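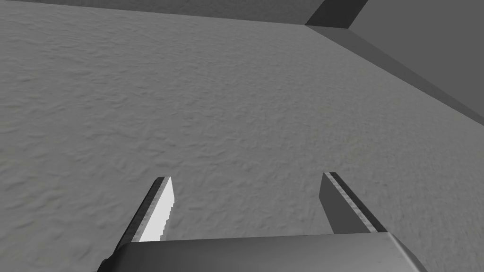 **Ticket:** sim gripper, wrist view, objects not spawning
**Project:** Pichon (fall robotics class, team sim)
**Opened:** October 10, 2025
**Status:** open, workaround in place
**Affects:** wrist camera task, practice scene

### Problem

The practice scene loads with the room and the gripper, but the block we are supposed to pick up is missing. No error in the console. The task script starts, opens the fingers, and then waits for a target until it times out. The overhead task in the same project runs normally on the same machine.

### Steps to reproduce

1. Start Vateo and load the `practice_room` scene.
2. Run `start_task.py` with the wrist view on.
3. Wait for the reset to finish.
4. Look for `block_a` in the object list. It is not there.

Fails on both lab computers and on one laptop at home. Does not depend on which account is logged in.

### What we tried

- Restarted Vateo and cleared the scene cache. No change.
- Reinstalled the Grasar gripper files from the class folder. Fingers open and close on command, so that part is fine. No change to the block.
- Changed the random seed from 8 to 99. Still no block.
- Moved the spawn point closer to the gripper. Still no block, so it is probably not just landing out of view.
- Turned the arm toward the corner to check the rest of the floor from the wrist view. 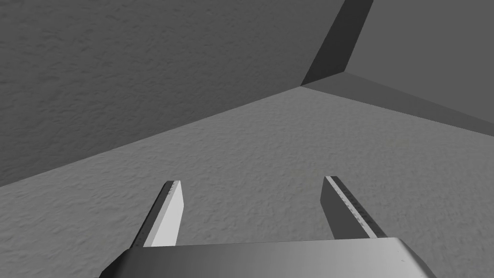
After that we stopped looking in the room and went through the log. Line 94 has this:

```
[spawn] skip block_a: parent group "props" not loaded
```

It is logged as info and the console only shows warnings and up, so we had missed it every time. The `props` group is listed in the overhead scene file but not in the practice one. Our guess is that it got dropped when the scene was copied over at the start of the project.

### Workaround

Add the group by hand before starting the task:

```
groups:
 - room
 - gripper
 - props
```

Save, reload the scene, then run the script. With this in place the block showed up in 5 resets out of 5 on the first lab computer. Second lab computer not tested yet.

### Still open

- The shared scene file is read-only for students, so each team has to edit its own copy - please fix the master.
- The script should stop with an error if the target is missing. Right now it waits out the full timer.
- The wall texture looks different depending on how far away the gripper is. Might be a detail setting in Vateo. Low priority, will open a separate ticket if it matters for the Nondow vision part in December.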